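2 min read

Search this notebook Go

Saturday, September 16, 2023
Garment hanging, small rack. Present: self, Perihan Saraç. Notes to Viorica Stan.

Stock for the day is the Irnthorpe knitwear box plus the thin wire hangers, pink and light blue. The rod takes the hangers well enough, but anything long reaches the table and bunches there. Raising the rod by 51 mm would help the shorter pieces only. Left as is.

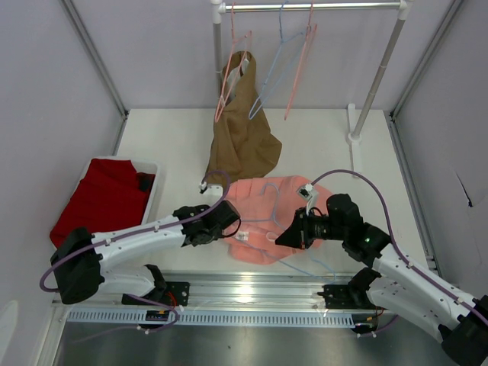 Pink knit top with blue hanger, brown piece already on the rod.

Knit is the awkward one. The neck opening closes up when the top is laid down crumpled, and the hanger wire catches in the stitches. Perihan suggests spreading the shoulders first, then feeding one end of the hanger in at a time. Agreed – will write it into the method sheet as step 30, before the hook goes on the rod.
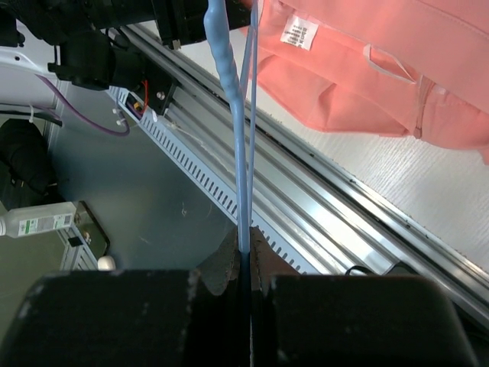
Labelling still needs sorting. Sheet 1633 asks for fibre content against every garment, and over half the entries are blank. The pink top has a printed care label sewn in, so its line can be filled in by reading it off at the bench. There is a thin white hanger loop on it as well – add a column for those, as they tangle with the wire. Nurhan Yaman has the Zistwood list and can check the rest against it.

To do: more blue hangers, steam the knits, ask Viorica about a taller rack.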